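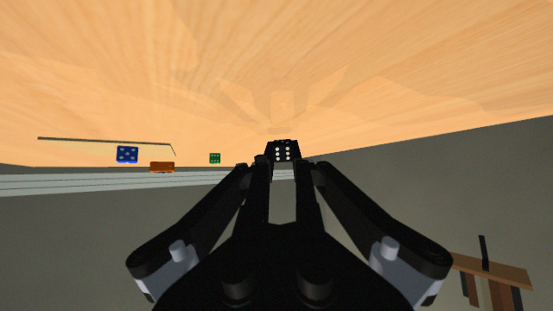 Fig. 1. Wrist view in the simulator, black die in the grip.

Session 3: Dry Runs Before You Touch the Bench
Plillden Shared Workshop, home robotics evenings
Notes by Zahira Sumampouw

Welcome back! Tonight the arm finally gets to pick things up, and I'm very excited. We work in the simulator first, and everything you save tonight goes onto the bench build in December.

Start with the wrist view. Learn to read it early, because up close a dark die and dark fingertips nearly merge. Try the green one or the blue one first – the edges are so much easier to find – and then come back to black once your hands know the moves.

Before you start
Load the Turnutstead room file and check that the table and dice show up. Set the speed to 15 percent. Leave it there, even if it feels slow (it will!).

The approach
Open the fingers while you're still high over the table, with the gripper pointing straight down.
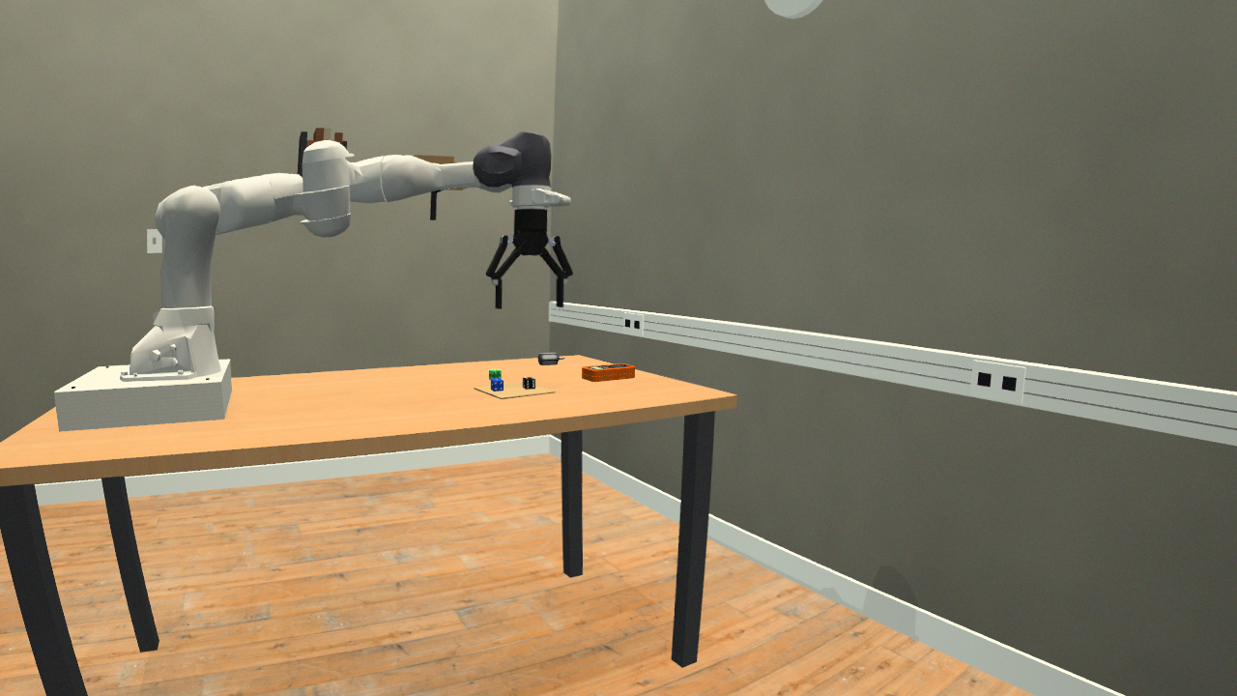 Move sideways at that height until you're over the die you want, and only then come down. Going diagonally is the classic mistake. Hakim Pasaribu knocked over his whole set that way last term and has kindly let me tell everyone.

Stop just above the die and switch to the wrist view. Turn the wrist until the fingertips line up with two opposite faces. If they land on corners, the die will spin as you close, so back up and turn again.

Close slowly, lift a little, pause, then lift the rest of the way.

Saving your work
Name your file with your bench number and the die color. My own best run has 39 saved points, far too many – see if you can beat that!

For next time
Bring your Fomena gripper kit and a small screwdriver. Read the wiring page up to the fuse section. The workshop door closes at 9 p.m.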